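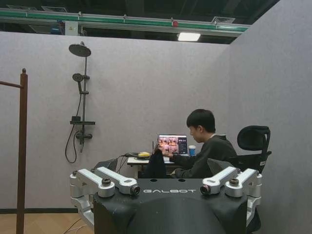 Page last changed: July 2026

Harimska Room Set, wrist camera option
Sold by Skakmont. Rental on request.

Mock home rooms for teaching robots household jobs. You get the partitions, the fixtures, the cabling plan and the recording software. You bring the robot, or ask us for a quote with one.

Walls first. Gray partitions, felt-like face, matte so the cameras don't fight glare. Free standing, no drilling into your floor. Ceiling stays open above, so building lights and vents keep working as they are.

Bathroom corner: black shower fixture with round rain head, handheld head on the riser, small shelf, lever valve. Not plumbed as delivered. If you want running water talk to us before ordering, it changes the floor and the price.

Bedroom corner: dark wooden clothes rack. Hangers and garments are not in the box.

Operator desk. Small, white, fits a laptop and a coffee. Put it inside the partitions, close to the robot, so whoever is running the session can handle the cloth items and check the camera views without getting up. Thumbnails show in a grid on the laptop. Office chair included, second one extra.

What's in the standard set
Partition panels, 4
Room corners, 2
Desk and chair
Recording license, one seat
Cable covers (please use them, cables across a floor are a trip hazard)

Wrist camera option
Small camera at the wrist or gripper, own mount, own cable. Sees what the hand sees, plus a good bit of the room when the arm is raised. Mount plates for other arms: ask, we probaly have it. Up to 50 recorded sessions fit on the supplied drive at default quality, then you swap or offload.

Robot support
Galbot: ask us for current mount and software notes before you order. Marchal arms: supported, older controllers need the Gadard adapter, order no. 261. Anything else, send the model and a photo of the wrist flange.

Delivery and setup
Comes flat on pallets. Two people, one day for the walls. Fixtures the next morning. We don't move existing furniture.

Returns
Unused panels only, in orginal wrap. No returns on opened drives or licenses.

Kitchen corner: planned for January. No price yet, don't ask sales, they don't have it either.

Quotes: use the form, say how big your floor is and which robot.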